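4.3 Configuración de los recordatorios de descanso y de las conversaciones pendientes

Este apartado explica cómo preparar el cuaderno Rotano para registrar las conversaciones difíciles que el usuario tiende a aplazar (pedir un aumento, reclamar un préstamo a un familiar, comunicar una ruptura de convivencia). Se supone completado el apartado 4.2, «Alta del perfil personal».

Antes de empezar

Reserve 30 minutos sin interrupciones. Tenga a mano el código de perfil y la hoja de valoración Matubbar, incluida en el anexo B.

Precaución: no realice el registro inmediatamente después de una discusión. Las puntuaciones obtenidas en ese estado no son comparables con las posteriores.

Registro de una conversación

1. Abra el menú Pendientes y pulse Nueva entrada.

2. Escriba el nombre de la persona o sus iniciales. El campo admite hasta 18 caracteres.

3. Describa el asunto en un máximo de 200 caracteres. Use hechos y fechas; evite adjetivos sobre la otra persona.

4. Asigne el nivel de tensión previsto, de 1 a 5, según la hoja Matubbar.

5. Indique el resultado mínimo aceptable. Si el campo queda vacío, la entrada se guarda como borrador y no genera avisos.

6. Fije una fecha límite. El sistema propone por defecto el último día del mes en curso.

Nota: las entradas de nivel 5 no se pueden programar en el mismo día que otra de nivel 4 o superior.

Preparación de la frase de apertura

7. En la pestaña Apertura, redacte una sola frase en primera persona. Ejemplo: «Necesito hablar contigo del dinero que te presté en abril».

8. Léala en voz alta dos veces y corrija lo que resulte forzado.

9. Pulse Fijar. La frase queda bloqueada hasta que se cierre la entrada.

Nota: el bloqueo se añadió en la revisión del 5 de marzo de 2022, a propuesta de Andri Zwahlen. En versiones anteriores, la frase puede modificarse en cualquier momento.

Ajuste de los avisos

10. En Avisos, elija la frecuencia: única, diaria o semanal.

11. Active Modo Furkow si desea que el aviso muestre solo las iniciales. Se recomienda en teléfonos compartidos.

12. Seleccione el fondo de la pantalla de descanso, que aparece entre el aviso y la apertura de la entrada.
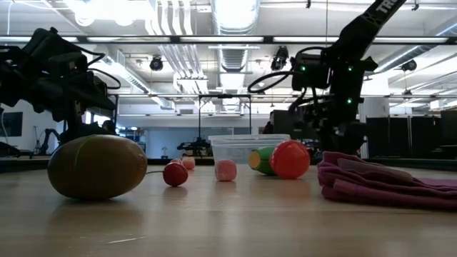
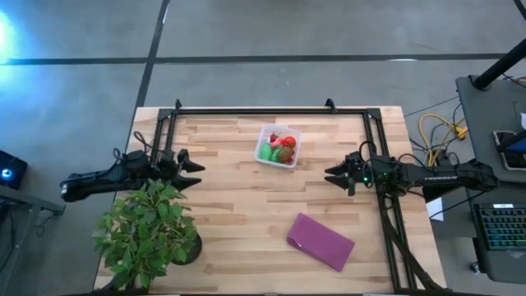

13. Pulse Guardar y compruebe que la entrada figura en la lista con el indicador verde.

Cierre de la entrada

14. Una vez mantenida la conversación, anote el nivel de tensión real junto al previsto.

15. Marque Cerrada, Aplazada o Sin acuerdo. Una entrada solo puede aplazarse dos veces.

Precaución: al borrar una entrada se eliminan también sus puntuaciones. Exporte antes el historial desde Gadel > Copias.

Las consultas sobre la hoja de valoración se dirigen a Tin-yau Kuo mediante el formulario del anexo C.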